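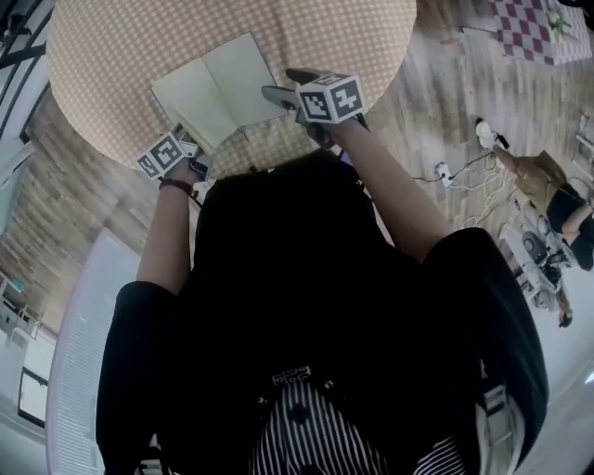 Notebook task at the round table, both hand-held grippers in use, tracking cubes facing up.

Gripper Comparison – Bench and Floor Safety Checklist, with Comments
Date of check: 2026-10-04
Units covered: Nasudex hand-held pair, Huvness hand-held pair
Place: Mellor room, round table

A few words before the list. This is the same checklist we used in August, with the comments written out at greater length, as several of you were kind enough to say that a bare "OK" didn't help you much when you were setting up on your own. Please read the comments for the unit you're going to use, and do add your own underneath. I would much sooner have a crowded sheet than a tidy one.

SECTION A. TABLE AND FLOOR

A1. Table stands firm when leaned on from one side.
OK. It has a slight give if you put your full weight on your forearms, which people do tend to do on the notebook task, bless them. Tighten the center bolt before each day's work.

A2. Tablecloth lies flat and doesn't drag.
OK with comment. The beige cloth with the little dots is very nice to work on, and the soft surface is kind to the fingertips of both units. It will creep toward you over a long morning, though. Smooth it out between rounds.

A3. Walking path clear of cables.
NEEDS ATTENTION. The power strip is on the floorboards with the white and black cables in a tangle beside it. Please get these gathered and covered before anyone walks through on that side. I know it's a dull job, and I know it has been on the sheet before.

A4. Shoes and loose items put away.
NEEDS ATTENTION. One white sneaker on the floor near the cables. Shoes go on the rack by the door, please, in pairs if at all possible.

A5. Anyone sitting on the floor is clear of the operator's feet.
OK. Do speak up before you push back from the table all the same – a person looking down at two grippers doesn't see much else.

SECTION B. NASUDEX PAIR

B1. Fingers open and close fully, no sticking.
OK. Lovely smooth travel on both. The left took a few squeezes to loosen up first thing.

B2. Fingertips free of nicks and sharp edges.
OK. I ran a scrap of old stocking over them, and nothing caught.

B3. Cube mounts tight.
OK after adjustment. The right-hand cube could be turned by hand, so both screws were taken up and the unit was calibrated again. If you feel any wobble at all, stop and do the same, even in the middle of a run.

B4. Force at the tip within our house limit of 40 newtons.
OK, both sides.

B5. Operator comfort.
Comment only. The grip suits medium and larger hands. Those of us with smaller hands found the trigger a bit of a reach after 13 page turns in a row, and there was some shaking out of fingers. Rest when you want to.

SECTION C. HUVNESS PAIR

C1. Fingers open and close fully, no sticking.
OK on the right. The left closes a little late, and on thin paper it tends to pick up two pages where one was wanted. It isn't a danger to anybody, but it does spoil the comparison, so I have put a tag on it.

C2. Fingertips free of nicks and sharp edges.
NEEDS ATTENTION. Small burr on the left inner tip. Don't use until it has been filed down and checked again.

C3. Cube mounts tight.
OK. These clip on and hold very well – I wish the other pair did the same.

C4. Force at the tip within our house limit.
OK on the right. Left not tested, see C2.

SECTION D. THE OPERATOR

D1. Gripper cable runs down the forearm and is not looped around the wrist.
OK. Leave enough slack to reach right across the table. Tape it at the elbow if it swings.

D2. Bracelets, watches and long sleeves.
OK with comment. Short sleeves are ideal. A thin bracelet may stay on if it sits close to the wrist and keeps clear of the cable. Anything that dangles goes in your bag.

D3. Overhead camera fixed, safety line attached.
OK. Tug the line gently every time, even if you were the one who attached it.

D4. Breaks taken.
OK. No more than 2 tasks before a sit-down, please.

STILL OPEN
Cables on the floor (A3), shoes (A4), burr on Huvness left (C2), then the force test on the same unit (C4). The Grundis pair hasn't been unpacked yet and will get a section to itself once it has been charged and weighed. Until then it stays in its box on the top shelf.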